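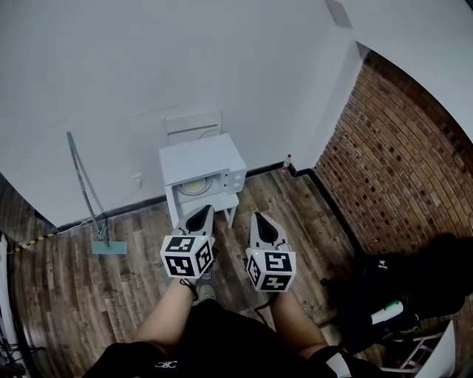 Your clocks are off, go and fix those first, was the only reply I got when I brought this up on another thread. Well, I've been through the clocks (two evenings of it!) and I'm still stuck, so I'm trying here.

I'm writing the tracking code for a pair of hand-held grippers with a tag cube on the back of each one. The head camera looks at both cubes, I solve a pose for each hand, and the trajectories go into Dritero for training. Out of 300 demos, only 253 get through my filter. In the rest, one hand suddenly tips over for a frame or two and then snaps back, nearly always when I've turned my wrist so that a single tag is doing all the work. The position hardly moves, it's the rotation that goes mad.

I'm solving each tag on its own and averaging whatever comes back. I did try a low-pass filter – it made the flips slower and somehow worse, and the fast reaches went mushy. I've also got a camera on each gripper, and it sometimes catches the marker on the other one, so could I use that as well? Or is it more trouble than it's worth?

Posted by costa_corner 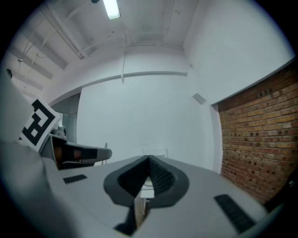 reveck_rows

You've met the old flat tag problem. One square seen from a fair way off has two poses that fit the corners nearly as well as each other, and noise picks the winner. Averaging is the worst thing you can do with that, sorry.

What I do:

Treat the cube as one object. Measure where every tag corner sits on the cube, put all the corners you can see into a single solve, and most of the flips just go.

When only one tag is left, ask the solver for both answers and keep the one nearest to where you predicted the hand would be. If both reprojection errors are close, mark that frame as unsure and let the smoother fill it in afterwards. I give up and cut the demo if there are more than 3 unsure frames in a row, but my arms are slow so you may want a different number.

As for the gripper cameras, yes, use them, but only as an extra term in the offline smoother. You'll need a proper fisheye model first. I skipped that once and spent most of March chasing a bend that was all lens.

kurkau_k

just print bigger tags mate, worked for me

dritero_dan

Agree with the first answer, but check your cube file too. I had two face IDs swapped in mine and it looked exactly like this – fine until I turned my wrist, then rubbish. Draw the cube axes back over the video and step through one of the bad demos before you rewrite anything. Also keep the raw corners on disk! I only saved poses and had to record the lot again.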